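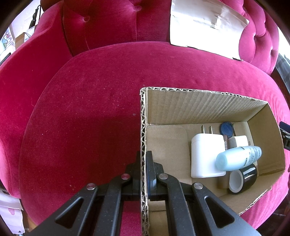 24 February 2026

Spent the day on timestamps again. Felitmont's replay tool says the left and right streams are in sync. Fenna's plots say they drift by 58 ms over a long episode, and I know which of the two I'd lend money to.

Found it after lunch: the pose tracker stamps on arrival and the gripper width stamps on capture, and my resampler was averaging them like a marriage counselor. Two lines to fix, 267 episodes to reprocess. Keith asked if the policy would train better now. I said it would train differently.

SLAM still loses itself on anything plain and soft. Ruben wants to raise the feature limit to 1,000 -- Ruben always wants to raise the feature limit. I let him start the job before I left.

Must ask Nadja who renamed the config to final_final. Pretty sure it was me.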